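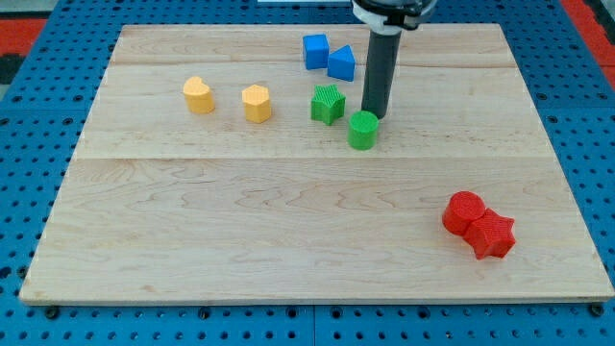 Small plastic shapes on a wooden board, a yellow heart among them.

The Drawer of Small Things
By Da-eun Ma
2020-06-25

My mother's house in Bainbridge has a drawer in the kitchen, second from the stove, that has not closed all the way since I was in middle school. It contains batteries of unknown loyalty, a church key, birthday candles burned to different heights, and the pieces of at least four board games whose boards left the family long ago. When I was home this spring with nothing to do and no way to leave, I decided to sort it.

I lasted one afternoon. By dinner I had moved everything from the drawer to the table, and the next morning I moved it back.

I would like to blame my mother for this, but she wasn't in the room. The trouble was the game pieces. I could throw out a dead battery without a speech. I could not throw out a green plastic cone from a game called Sinik, which my brother and I played for one wet November and then never again, and whose rules I could not have recited at gunpoint. The cone was worthless. It went into my coat pocket, where it still is.

Adults are supposed to be sensible about objects. There is a whole shelf at the bookstore telling us how. You hold the thing, you ask it a question, you thank it, you put it in a bag. I have read a few of these books and enjoyed them the way I enjoy books about mountain climbing. What they don't cover very well is the part, the thing that used to belong to a larger thing. A lamp is a lamp. A single checker is a promise that the other checkers might come home.

So I started asking people what they had in their own drawers, and I learned to set aside an hour for the answer.

A retired bus driver up the road keeps a cookie tin of jigsaw pieces found on the floor over the years, none of them matched to a puzzle. She has done every puzzle in the house since, and every one was complete. She does not find this upsetting. A dentist in Telach told me he had one wheel from a toy truck and knew just where the truck was: in the lake, where he had thrown it at the age of six in a dispute with a cousin. He has carried the wheel through two marriages. I asked if either wife had raised it. He said the second one dusted around it.

My favorite was a man who runs the thrift store in Savine, a long, low building that used to sell tractors. He takes in board games by the carload, mostly in January, when people look at what they got for Christmas and make room for it by giving away what they got the time before. Each game has to be opened and checked, a job he gave up doing honestly years ago. What he does now is shake the box. If it sounds full, it goes on the shelf for two dollars.

The loose parts go into a plastic tub behind the counter, and people come for the tub. It is the only thing in the store he has ever had to set rules about. You may take what you need, you may not take a handful, and you may not sit down. He added the last one after a woman brought a folding stool. By his guess the tub holds over 2,000 pieces – dice, pegs, plastic money, the little men from the war games – and he has never seen it get lower. People who come to take a piece nearly always leave one.

I went there with my cone. I had some idea of returning it to the wild. I stood at the tub for a while, and a father next to me was going through it for a red peg with his daughter, who looked to be five and who wanted every piece that wasn't a red peg. She had a thimble in one fist and would not discuss it. He found the peg. He paid for the thimble. I put my hand in my pocket, said something to the owner about the weather, and drove home.

There is a case to be made against all this, and my sister-in-law makes it. She is a calm woman with clear countertops. Her view is that a game missing a piece is trash, a piece missing a game is also trash, and that I am 38 years old. She replaced a lost Scrabble tile in her own set with a square of cardboard and has played with it ever since, even though everyone at the table knows it's the V. I've pointed out that this gives her an edge. She says the edge is having a countertop to play on.

She may be right about the countertop. But I notice she wrote the V on that bit of cardboard with some care, in ink, with the small number in the corner. I notice, too, that when the real tile came out of the couch last summer, she put it in the box and kept the cardboard one as well. It's in there now, wrapped in a tissue. I have not mentioned it to her because I'd like to be invited back.

The people who make games know about us, of course. Many of them will send you a spare part if you write and ask, and the thrift store owner tells me the letters are half the fun. He wrote away once for a missing duck. What came back was a duck in the wrong color and a note hoping it would do. He thought about this for a week and decided it would. The game sold the same day, and the note is taped up by the register.

My brother called while I was writing this. I asked him if he remembered Sinik. He did, better than me. He said the game ended when one of the cones went missing and we each accused the other of hiding it. He said he'd been angry for most of that winter. He asked if I was still there.

I said the line was bad. Then I told him our mother's drawer was stuck again and that I'd take a look at the runner next time I was over, probably with some candle wax, if I could find a candle.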